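Anybody else's laundry going over to the folding machines?

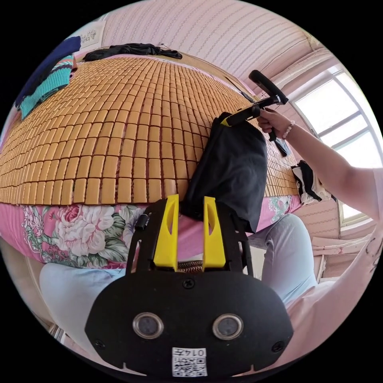
sistanby_nights
What happens to the hand folders once the machines are in?
At our place they got moved to sorting and repairs, same pay, but the shifts changed. We had 9 people folding by hand before August and now it's 5, and the other four are on the sorting side with me. I'm still not sure how I feel about it, so I figured I'd ask what it's been like for other folks.

damon_k
Same pay is better than we got. I do hotel linens and when the line came in they cut everybody's overtime the first month. The machine does sheets and towels great. Anything with sleeves, forget it, it comes back to us in a ball.

Houshang Dehghan
I'll stick up for the machines a little. I folded for 20 years and my shoulders are shot. Now I load, I watch the belt, I clear jams, and I go home without a heating pad. You guys talk like folding was the fun part!

charbonneau_press
It kind of was the fun part though? You could talk. We had four of us at one table and you knew everybody's kids' names. Now I'm standing by myself next to a thing that beeps, with ear plugs in. I'm not saying my back doesn't like it – it does – but I miss the table.

damon_k
Yeah, and watch the numbers. Ours does over 3000 pieces a shift and the supervisor wants the hand side to keep up, which is nuts. We get all the weird stuff.

sistanby_nights
That's what I'm scared of. Clothes are slow! A soft black top takes me longer than a stack of pillowcases. Did you get them to change the target?

Houshang Parsa
We did, at Enier. We wrote down what came to the hand table for two weeks and showed it to the manager. They took the hand side off the piece count after that. Took some arguing.

Houshang Dehghan
OK, that part I agree with. A piece count for hand work makes no sense once the easy stuff is gone.

charbonneau_press
Parsa, did you log it on paper or what? Our manager is going to ask.

Houshang Parsa
Paper, clipboard by the bins. Item, what was wrong with it, minutes. I'll type up the columns tonight and post them in here.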